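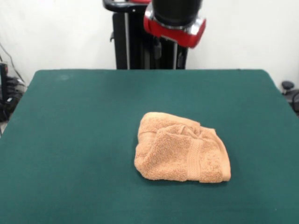 1/ 关于付费整理课，我的几点怀疑

五月把Flirnine的线上整理课从头到尾听完了，学费2630元，自己掏的。下面写的都是听课过程中记在手机里的疑问，顺序比较乱，想到哪儿说到哪儿。

2/ 先说课程结构。一共九个单元，第一单元整个在讲“空间与自我的关系”。讲师语速很慢，背景音乐比人声还清楚。我开了1.5倍速，听到的有效信息是：东西多了会烦。这个我报名之前就知道。

3/ 第二单元开始讲方法，名字叫“Tsolakis三问”。拿起一件东西，问自己：过去一年用过没有，今天还会不会买，没了它会不会难受。三个问题都过不去就处理掉。听起来很利落，可我试的第一件东西是工具箱里的水管扳手。一年没用过，今天也不会去买，没了也谈不上难受。按规则该扔。然后水管漏的那天晚上怎么办？课里没说。

4/ 我去学员群里问了扳手的事。助教回复说“工具类属于例外”。我又问药品、证件、备用灯泡、冬天的厚被子算不算，回复是“这些也可以灵活处理”。一套规则灵活到这个地步，剩下能管的大概也就是旧T恤和毛巾了。

5/ 说到毛巾。第三单元用了整整一节课讲毛巾该怎么折，要折成能立起来的小方块，颜色由浅到深排成一列。我照着做了一晚上。问题在于我家的毛巾用的时候是抽出来的，洗的时候是揉成一团的，晾干以后谁顺手谁收。这种小方块的寿命，从我合上柜门算起，到家里下一个人洗澡为止。

6/ 我不反对把毛巾叠好。我怀疑的是把“叠得好看”说成“生活有了秩序”。讲师原话是“一条毛巾的样子就是你内心的样子”。照这么讲，我妈的内心应该是一只塞得很满的抽屉，可她是我认识的人里最有条理的一个，缴费单、保修卡、各家亲戚的生日，问什么她都答得上来。

7/ 然后是卖货环节，第四单元末尾准时出现。Trido收纳盒，半透明，能叠放，课程学员有专属价。我对“先让你扔东西，再让你买装东西的东西”一直很警惕。柜子里少了一堆旧物，多了一堆盒子，体积算下来到底省了没有？课里给的对比照片都是装完盒子以后拍的，盒子本身占的地方从来不算进去。

8/ 为了公平，我还是去量了一下自家的柜子。Trido的中号盒放进去，深度刚好多出一截，柜门关不上。换小号，左右又各空一条缝，塞什么都尴尬。客服建议我“根据盒子的尺寸重新规划柜体”。我截了图，打算留着以后心情不好的时候看。

9/ 再说那些数字。课程宣传页写着“学员平均每年省下2000小时找东西的时间”。我当时就把页面存下来了。一年总共8760小时，减掉睡觉上班，一个正常人醒着又在家的时间本来就没多少。省2000小时，意味着原来每天要找五个多小时的东西。过着这种日子的人，需要的恐怕是报警。

10/ 我给他们写了邮件，问2000小时怎么来的、问了多少人、怎么问的。回信说数据来自“内部学员反馈”，具体方法不便公开。过了一阵再看，宣传页上那句改成了“省下大量时间”，没有任何说明。改了总比没改好，只是之前看着那句话付了钱的人不会收到通知。

11/ 配套的App叫Trident，卖点是给家里每样东西拍照、打标签、登记位置，以后一搜就知道在哪儿。我认真录了一个抽屉：剪刀、电池、胶带、一堆钥匙。录完用了大半个下午。第二天家里人把剪刀用完放在了阳台，Trident坚持认为它还在抽屉里。

12/ 这类App都有同一个毛病：它记录的是你录入那一刻的家。家是会动的。要让记录一直准，就得每拿一次、放一次都点一下手机。愿意做到这个程度的人，本来也不会找不着剪刀。

13/ 另外提一句隐私。Trident默认把照片传到云端，关闭选项藏在第四层菜单里。柜子里有什么、药盒上写着什么、证件放哪个抽屉，全是很私人的东西。我把能删的都删了，注销申请提交之后页面显示“处理中”，到我写这条的时候还是“处理中”。

14/ 有朋友说我太刻薄，她上完课确实清爽了很多。我信。她那段时间刚好搬家，搬家本身就会逼人扔掉一半东西，课是同时上的。功劳怎么分，我看很难说清楚。新年办健身卡的人也常有这个情况，先下了决心，后付了钱，最后把成果都记在付钱那一步上。

15/ 课程里也有我认可的部分，列一下免得显得我专门找茬：
- 第六单元讲厨房，说常用的锅放在腰到肩之间的高度，拿着不费劲，有道理。
- 过期药品要单独收、单独处理，讲得挺细。
- 建议别替家里其他人扔东西。这条应该放在第一单元，放在第七单元才讲，估计已经有人吵完架了。

16/ 以上这几条，随便一本旧的家政书里都有，图书馆借得到。我小时候家里那本，封面都掉了，里面还讲怎么补搪瓷盆。它没有社群，没有打卡，也不问我看见一件毛衣时内心是什么感受。

17/ 打卡这件事值得单独说。群里要求每天发一张整理成果，连续发够9天有一张“优秀学员”电子证书。我看了一个多星期，发现大家拍的角落越来越小。开头是整个衣柜，后来是一层搁板，再后来是一只笔筒。我完全理解，因为我自己也发过笔筒。

18/ 打卡还会带来一种很奇怪的焦虑：桌上放了一件东西，本来就是顺手一放，晚上还要用，可你看着它会觉得自己退步了。家里有正在用的东西，样子当然就是乱一点。把“正在使用”当成毛病来治，我觉得这是整门课最站不住的地方。

19/ 退款也试过。条款写的是“听课进度未超过第一单元可退”，而毛病要到第二单元以后才看得出来。设计得很周到。我没有再纠缠，就当买了个素材。

20/ 如果你正在犹豫要不要报这类课，我的做法供参考：先挑家里最烦你的那一个地方，只挑一个，拿纸箱把明显不要的装走，箱子写上月份放到门后。下个季度没打开过就处理。纸箱找楼下超市要，不花钱。做完还想上课再去报，课又不会跑，倒是“最后一天优惠”我见它连着挂了一个月。

21/ 有人问Flirnine的进阶班我上不上。进阶班讲“数字空间整理”，教人清理手机相册和邮箱。我的邮箱里现在最多的就是他们的促销邮件，退订按钮点过了，照收不误。他们先把这一封清理掉，我再考虑。

22/ 补一条关于价格的。有读者说老学员介绍能便宜，我去问了，介绍人能拿返佣。所以你在各处看到的“真心推荐”，最好先翻到底下，看看链接后面有没有带一长串字母。我这串帖子里没有链接。

读者评论

橘子皮炖肉：水管扳手那条笑出声。我扔过一次打气筒，隔了一周自行车就瘪了。

北边窗户：不太同意第14条。就算是自己先下的决心，有人带着做还是不一样，我一个人在家只会坐在衣服堆里看手机。

楼主回复：这一点我接受，陪着做确实有用。我怀疑的是这个陪伴值不值那个价。

慢车到站：Trido的盒子我也买了，盖子用了半年开始合不严，现在装猫粮。

一碗清汤面：请问那本旧家政书叫什么？

楼主回复：封面掉了，我也不知道叫什么。

三楼没电梯：Trident注销我等了两个月，最后是发邮件催才处理的，建议别干等。

联系本站｜投稿与更正｜版权所有，转载请注明出处｜返回顶部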